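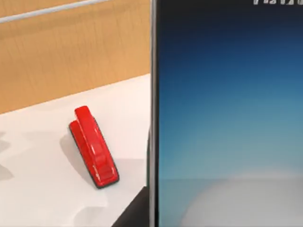

Equipment planning for the Tô project, second pass. The first pass was one arm, one gripper and a line that said "misc." The line that said "misc" turned out to be where most of the money goes, so it now has its own sheet.

Scope: tabletop pick and place with mixed household and office objects. Simulation first, hardware order in August if the numbers hold. All our current work is in sim, so the spending to date is compute and staff time.

The arm is the easy part. Brulteck quotes a fixed price with the controller included. The quote leaves out the pedestal, the e-stop wiring, freight and the commissioning visit. Ask for all four in writing before comparing it with anything else.

Quote is dated 2025-04-04 and valid for 90 days. That expires before our August order window, so I have asked for an extension and budgeted for not getting one.

Grippers are where sim helps with the budget. Every object we put on the virtual table is a question about stroke, finger width and payload. If a gripper can't close on it in sim with the real jaw limits entered, I don't need to buy one to find out.
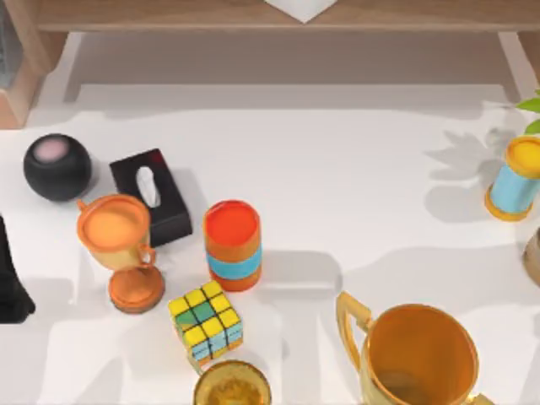

Cluttered-table scene, rendered: cans, trophy cups, a puzzle cube, a ball and a tissue box.

Mixed sets like that drive the stroke requirement. A gripper sized for small cubes can still take a big cup by the handle or rim, but only if the planner knows to go there. Planner time costs money too. I price it per week and put it next to the wider gripper.

Shortlist is the Greser parallel gripper with two finger sets. Spare fingertips are 669 a set through Vendside. I have us down for two spare sets in year one. Fingertips are a consumable and should be entered as one, same as printer toner.

Vendside also offered a bundle with the gripper, a wrist camera and a cable kit. Check the cable length. Ours came up short on paper by the time it was routed along the arm, and the longer cable was a separate line item with a lead time of 7 weeks.

Lead times matter more than prices on this order. The arm can arrive on schedule and sit there waiting for an adapter plate. I now keep lead time in its own column and sort by it.

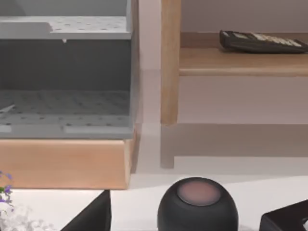

Clearance is the other thing to settle before a purchase order goes out. Shelves and racks around the work area take away approach angles, and the finger housing needs space as well as the tips. We check reach with the full gripper geometry loaded, never with a bare flange.

Reach feeds straight back into the arm choice. The smaller Brulteck model covers the open tabletop fine. Add a shelf at the back and it runs out of wrist. The larger one handles both, weighs more, and needs the heavier pedestal that is missing from the quote.

Furniture and objects: nearly 3,000 for the physical set. That covers a table, shelving, and duplicates of everything that can dent, tear or roll off. People leave this out and then fund it from the travel line.

Cameras are still open. In sim I can move one anywhere for free and render again, so I am delaying that purchase until we have fixed the viewpoints. Mounts get bought with the cameras. A mount that flexes will cost you more in recalibration hours than it saved.

Items I forgot in the first pass: floor anchors, a second e-stop, a network switch, shipping insurance, and the hours to measure the real table and update the sim to match.

Compute stays on the existing machines through August. I looked at renting for the big render runs and the estimate depends entirely on image resolution, which we have not agreed on yet. Blank cell for now – flagged yellow.

Next update when Brulteck answers on the extension. If anyone has run the Greser fingers on thin cup handles for a few months, I would like to know the wear rate.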